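Dradel hand-held gripper

The Dradel is a hand-held two-finger gripper used to record manipulation tasks for robot training. It is made by Toom and sold in pairs, one unit for each hand. A person holds the unit by its body, works the fingers with a trigger, and carries out ordinary table work while a wide-angle camera on the tool records. This article covers how a pair is set up, looked after and repaired.

Construction

Each unit has a matte black body, two finger linkages and two finger pads. The fingers are driven by paired bars that turn on metal pivot pins, so that the pads keep nearly the same angle as they open and close. The pads are textured and clip to a dark backing piece. A status light sits near the top of the upright post.

The first version used glued pads. These were replaced in the second version after complaints from users, among them Ilze Avotiņš, who ran an early pair at the Wasier workshop and kept a log of every pad that came loose. The clip-on backing dates from 19 Aug 2020.

Setup

A pair is set up in the room where it will be used. Both units are switched on and placed side by side on the table until their lights turn green. The clocks are then matched by closing both grippers at the same time, 3 times in a row. If the two recordings differ after this, the step is repeated before any work is recorded.

The opening of the fingers is calibrated next. The operator opens them fully, closes them on a gauge block, and closes them again with nothing between the pads. The readings are stored in the unit and remain valid until a pad or a pin is changed.

Cloths and small household objects are the usual test load. Striped or printed fabric makes tracking easier than a plain white surface does. A short trial with both hands working over the same table shows whether one unit blocks the other's camera too often, and the operator's position is changed if it does.
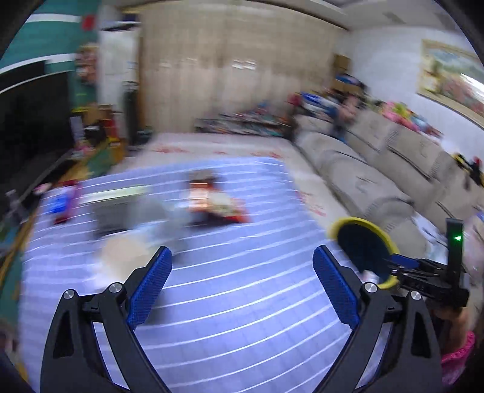 Maintenance

Pads are wiped with a damp cloth at the end of each day and left to dry off the tool. Solvents harden them. The maker gives a pad life of 1,000 hours, although the Wasier log, which covers 3,031 recordings, shows pads on the right-hand unit wearing out well before the left.

The pins are checked weekly for side play. A finger that can be rocked by hand has a worn pin or a worn bar. Lint collects between the paired bars and is brushed out dry. Oil is not used on the linkage.

Repair

The most common fault is a finger that lags behind the other when closing. Laine Grīnberga's repair notes trace this to a bent bar in most cases, usually after a drop. The bar is replaced together with its pins, and the unit is calibrated again. Replacing both bars on one side takes about 20 minutes.

A light that stays off after charging points to the cable in the upright post. This cable is not sold separately, and Dretora, the spare parts dealer, supplies the post complete.

See also

Data glove
Parallel linkage
Teleoperation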